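Print this page | E-mail this page

Workshop tips: setting up a pegboard for a two-armed tidying robot

The Prasuneo is a bench-tidying service from Clodovero. You rent a two-armed robot by the month, it learns your board, and it hangs up what you leave out. We have had one in the Pastham workshop since November. These tips are for anyone thinking of signing up, or who has one already and finds it slow.

Choose the right hooks. The starter pack comes with 32 hooks of mixed shape. For pliers, use the wide wire loop and hang them jaws down. A narrow hook lets them swing when the gripper comes near. Straight pegs are best for tape.

Keep screwdrivers in a cup. Hanging them singly uses up the board, and the robot is slow at threading a shaft through a ring. A cup on a hook will take several. Check now and then that it is still seated properly.

Leave a few hooks empty. If every place is full the robot puts the tool back on the bench and sends you a message. Two spare hooks in the middle of the board have been enough for us.

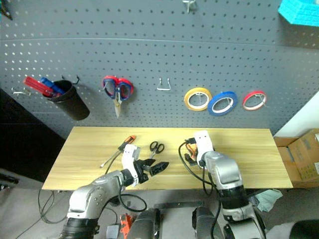 Tape, scissors and screwdrivers on the board, with a few tools still to go up.

Clear the bench of rubbish first. Offcuts and packaging confuse it, and it will spend a long time on a scrap of card. Keep the bench top plain, too. We tried a patterned mat and took it off again after a day.

Watch your handles. Bright handles are found sooner than dark ones. A turn of coloured tape on a plain handle helps. Put it near the end, where it will not get in the way of your grip.

Space things out. The fingers open wide before they close on a tool, so whatever hangs next to it needs to be clear of them. We leave 9 cm between scissors and pliers. Less than that and the neighbour gets knocked.

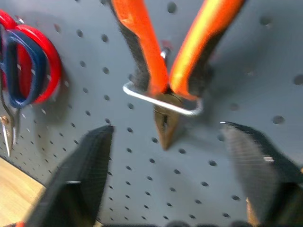 What it costs

The monthly charge is £209, with a deposit of £300 which is returned when the robot goes back. Fitting is included, but the pegboard is not. We used a Tokgöz board that was already up, and the fitter was happy with it. Extra hooks are sold in small packs and are dear for what they are. Ordinary wire ones from an ironmonger work just as well if they fit the holes.

Is it worth having?

For a shared workshop, probably. Ours is used by different people every evening and the tools used to end up in a heap. For one person in a garage it is a lot of money to save ten minutes. It is also slow with small things, and we still put drill bits away by hand.

Updated 2025-02-07

Print this page | E-mail this page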